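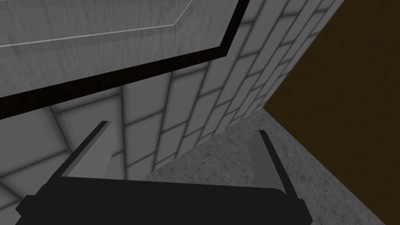 When the audit firm Trosent stood down from the Vusness Housing Trust in October, it left the accounts unsigned and the tenants without an explanation. The partner who led the work agreed to speak to us on condition that we did not use a name.

The partner says the trouble began with a conflict check. Trosent had taken on a small advisory job for Dantas, a building contractor, and a junior member of staff spotted the same company in the trust's list of suppliers.

"The advisory fee was 3000 pounds," the partner said. "It was a tiny piece of work. But Dantas was owed money by the trust, and we were being asked to give an opinion on what the trust owed."

The ethics rules allow a firm to carry on in some cases if separate teams are used and the client agrees. Trosent looked at that for two weeks. The partner was against it from the start.

"We had 40 people in the office. You can't keep two teams apart when they share a kitchen and a printer. I said we should go, and I said we should go before the fieldwork was finished."

By then the firm had put 266 hours into the audit. It did not bill for them. The papers were passed to the new auditor, Sturitz, which has started again on most of the testing. 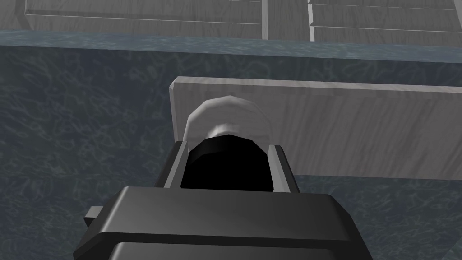 Sturitz said in a short email that it had been given full access to the earlier files and expected to sign in the spring. It would not comment on the contractor's balance.

The trust manages some 620 homes, and tenants were told of the change in a letter one paragraph long. The partner thinks that was a mistake, although the wording was the trust's to decide.

"We sent a statement of our reasons, as we have to. It was a page and a half and quite readable. I would have liked the tenants to see it."

Asked whether the firm should have found the conflict sooner, the partner did not argue.

"Yes. The check was done on the trust's name and its board. It wasn't done on the suppliers. We do it on the larger suppliers now, every year, before the engagement letter goes out."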